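Software Engineer, Manipulation Planning and Perception
Sollance — Fetby office and workshop
Permanent, full time (four days a week considered)

Hello, and thank you for stopping to read this. We know job adverts in our field can blur into one another, so we have tried to write down what the work is really like, including the bits that are slow and the bits we haven't worked out yet. Please do read to the end before deciding it isn't for you, as we have hired several people who very nearly talked themselves out of applying.

Sollance is a company of 30 people. We write the software that lets two-armed machines pick up, move and put away ordinary household things: the planning, the perception, the control loops underneath and the rather large pile of tooling that holds it all up. We don't build arms ourselves. Our customers bring their own hardware and we make it useful, or we tell them kindly that it isn't ready.

The post sits in the Gusteck team, which is led by Constanza Vergara. Gusteck is our planning stack. It takes demonstrations recorded by people with hand-held grippers, works out what the hands were doing in relation to the things around them, and turns that into motions a robot can carry out in a room it hasn't seen before. You would be joining four engineers who share the code between them without much fuss over who owns which folder, and you would work closely with Teodor Nordin, who looks after Amadi, our recording and replay tool.

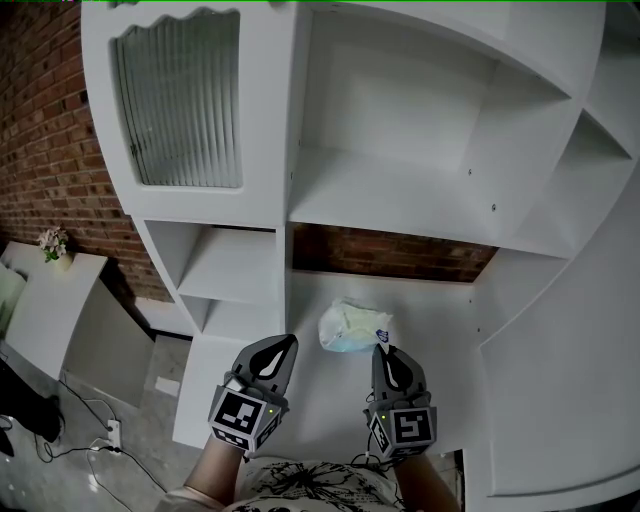

Perception is where we would like you to start, and soft things in particular. Our pose estimates for boxes, mugs and tins are in decent shape. Bags, cloths and wrappers are another matter. A crumpled, slightly see-through plastic bag lying on a white shelf, with a brick wall showing through the gap behind it, is enough to keep a good engineer busy for weeks: the outline is vague, depth readings can go straight through the film, and the small printed patch near one end may be the only texture worth tracking. The grippers themselves are the easier half, because the square markers on their housings give us something dependable to hold on to, at least while they stay in view. We lose them more often than we'd like when a wrist turns or a hand goes deep into a cupboard, and filling those gaps well is still an open piece of work. You'd have a real say in how we go about it.

After the first few months we expect you would drift towards planning, if that appeals. The current planner is a sampling one with a trajectory optimiser on top, and it copes nicely with reaching over and around furniture until both arms want the same bit of space. We have a branch that reasons about the two arms together. It is promising and painfully slow, and it could do with somebody patient.

What the days are like

Most of your time will be spent writing and reading code, mainly C++ for the parts that have to run on time and Python for nearly everything else. Our regression suite replays 104 recorded tasks against every merge, and a good deal of conversation over morning coffee is about whichever of them has gone red. Expect to spend an hour or two most days in the workshop as well, picking up the grippers and recording a few demonstrations yourself. We ask this of everybody on the team, Constanza included. It is hard to write a sensible filter for hand motion until you have tried folding a carrier bag with two fingers on each hand.

We review each other's work carefully and politely. There is a release every month or so, no night-time rota, and the workshop is locked up at six.

What we hope you'll bring

— Solid C++ or Python, and a willingness to get better at the other one
— Some experience with state estimation, tracking, motion planning or real-time control (one of these done properly is plenty)
— Comfort with camera calibration and time synchronisation, or at least a stubborn streak when the clocks don't agree
— Clear written English, as we write a lot of things down

It would be lovely, though by no means essential, if you had also worked with learned policies, built tools that other engineers chose to use, or contributed to an open robotics library. We don't ask for a particular degree. People have come to us from research groups, games studios and, in one case, a firm that made sorting machines for potatoes.

What we offer

A salary that we'll state plainly in our first conversation and that won't depend on how hard you haggle, 30 days of holiday, a pension, a proper desk by the windows, and help with the cost of moving to Fetby if you need it. You can work from home up to two days a week. The rest of the time we'd like you near the hardware, as problems tend to get solved faster there. We're glad to sponsor a visa for the right person and have done so before.

How to apply

Send us a CV and a short letter through the form on our jobs page. In the letter, please tell us about one bug you chased through a system with moving parts, and how you found it. Code samples are welcome but optional. Teodor reads every application himself and replies to all of them, though it can take him a little while in busy spells.

There are two interviews. The first is a video call with Constanza. The second is an afternoon with us in Fetby, starting at 13:00 with lunch, during which you'll pair with one of the team on a recorded dataset in Amadi and try out the grippers. We pay your travel, and there is no take-home task. We'd like the new person to start in May, but we can wait a bit longer for someone with a notice period to work through.

If you have a question first, or need anything arranged differently so that you can take part comfortably, write to Constanza through the same form and put "Gusteck question" in the subject line.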